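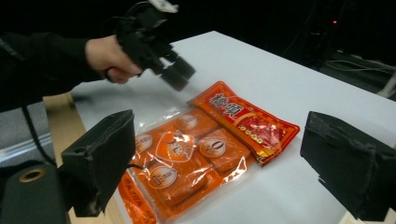

3. Gravar demonstrações com duas garras de mão

Se você chegou até aqui, já montou as garras Trilis e passou pelo capítulo 2 (se pulou o capítulo 2, volte lá, eu espero!). Agora vem a parte de que eu mais gosto: gravar. Escrevi esta seção depois de repetir o procedimento com a Benedicta Quartey no laboratório de Arkville, e muita coisa que está nela a gente aprendeu apanhando.

Antes de começar, uma palavrinha sobre o método. O Owusu, nossa política de manipulação, aprende com demonstrações humanas feitas com garras seguradas na mão, sem teleoperar braço nenhum. Na versão atual treinamos com 3.193 episódios, dos quais 1.391 são com embalagens flexíveis: sacos, pacotes transparentes, essas coisas que amassam e brilham. Foi justamente nelas que o método mais ganhou com a segunda garra, e por isso o roteiro abaixo dá tanta atenção a plástico.

3.1 Preparar a mesa

1. Deixe livre a área de trabalho no tampo. Cabos, fontes e o resto do equipamento podem ficar atrás, desde que não passem por cima dela.
2. Ponha um único pacote perto do meio. Pode ser torto, virado, com a etiqueta para qualquer lado. Quanto mais variado entre um episódio e outro, melhor.
3. Acenda só a luz de cima. Luminária lateral em plástico transparente dá um reflexo que some com a borda do pacote, e aí o rastreamento fica uma tristeza.

Nota: manga comprida não atrapalha. Eu gravo de casaco quase sempre (o ar-condicionado de lá é cruel) e a política nunca reclamou. Só não deixe o punho cair na frente da lente.

3.2 Sincronizar

4. Ligue primeiro a garra esquerda, depois a direita. Nessa ordem, por favor. O Trullora, nosso programa de gravação, numera os dispositivos conforme aparecem, e trocar os lados no meio de uma sessão estraga tudo o que veio antes.
5. Abra e feche cada garra duas vezes, até o fim do curso. O indicador na tela tem que ir de 0 a 100 sem saltos.
6. Encoste os dedos de uma garra nos da outra e segure parado por três segundos. É assim que o programa acerta a posição relativa das duas.

Cuidado: o cabo fino que desce pelo lado da garra não pode ficar esticado. Se esticar durante o gesto, o conector afrouxa e a gravação segue em frente sem avisar. Já perdi uma tarde inteira de abril assim.

3.3 Gravar o episódio

7. Aperte gravar e espere o bipe.
8. Aproxime a primeira garra devagar e prenda o pacote por uma ponta vazia, onde só tem plástico. Não aperte em cima do conteúdo, nem na cartela de papelão quando houver uma.
9. Traga a segunda garra por cima, inclinada para a mesa, e pegue o lado oposto. Com as duas mãos firmes, levante, leve até o destino e solte.
10. Afaste as garras, fique parado um segundo e encerre.

Cada episódio tem limite de 30 segundos. Parece pouco, mas com prática sobra tempo. Se o pacote escorregar, não pare! Pegue de novo e continue. Tiramos do treino 179 episódios com escorregão e recuperação, só para comparar, e o modelo sem eles simplesmente congelava quando perdia a pega. Foi o resultado que mais me surpreendeu no projeto todo, e o Kofi Agyeman refez o teste porque não acreditou em mim.

Nota: os rótulos não entram como entrada separada. A política não lê texto nenhum, então tanto faz o idioma da embalagem ou a marca.

3.4 Conferir

11. Abra o episódio no Trullora e passe a barra de tempo de ponta a ponta. Procure trechos em que a trajetória pula de repente.
12. Se houver um salto, marque "revisar" e grave outro. Não apague o primeiro, que o filtro automático ainda usa esses casos.
13. A cada troca de objeto, repita o passo 6.

Se o indicador de abertura ficar preso num valor, veja o capítulo 6. Quase sempre é poeira no trilho, e um pincel seco resolve.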